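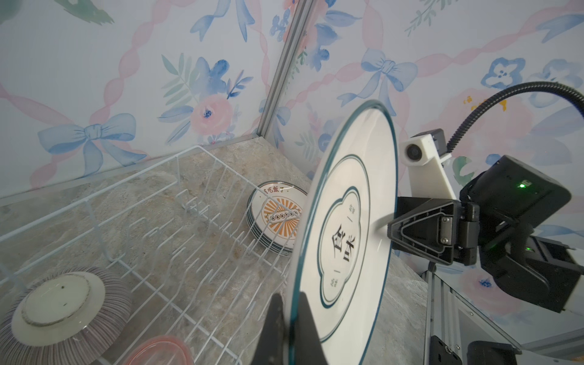

Home Archive Recipes About Contact

December 30, 2018

We hosted the long lunch again this year, the one between Christmas and New Year when everybody is tired of their own kitchen. There were 11 of us. Hannelore and Beat Aebischer drove over from Pritov and brought two jars of pickled beets and a folding table.

I have been making the same lunch for several years and I changed it this time. The roast is gone. It ties up the oven all morning and somebody always wants it cooked longer. I made a big pot of barley soup the night before, with leeks and smoked ham, and only had to heat it up. With it we had bread from Hubmann, two cheeses, the beets, and a potato salad with vinegar and no mayonnaise.

The soup was better than it was last September when I tried it out. That one had too much barley and set like cement overnight. This time I cooked the barley on its own and put it in at the end. I also left the ham bone in until morning -- it makes more fat to skim, but the broth tastes of something.

The potato salad I would do differently. I dressed it while the potatoes were hot, as you should, but I used waxy ones straight from the cellar that were older than I thought, and some went gray in the middle. Beat ate two helpings and said it was fine. Hannelore said it needed chives, and she was right.

People came at noon and the last ones left after dark. We talked mostly about the road to Gultholm, which has been closed for repairs and adds 20 minutes to every trip. Beat thinks it will open by spring. My brother thinks it won't. After coffee the younger ones played cards and the rest of us did very little.

Cleaning up took around 20 minutes with four people drying. I don't own enough of any one set to seat a crowd, so the table is always a mix, and I have stopped minding. I did put the soup away in smaller containers this year, which I should have been doing all along. It cools faster and it's easier to send home with people.

There are 2 containers left in the freezer. Next week I want to write up the barley soup properly with amounts, and also the plum cake Hannelore made, if she will give me the recipe. She says she doesn't measure the flour.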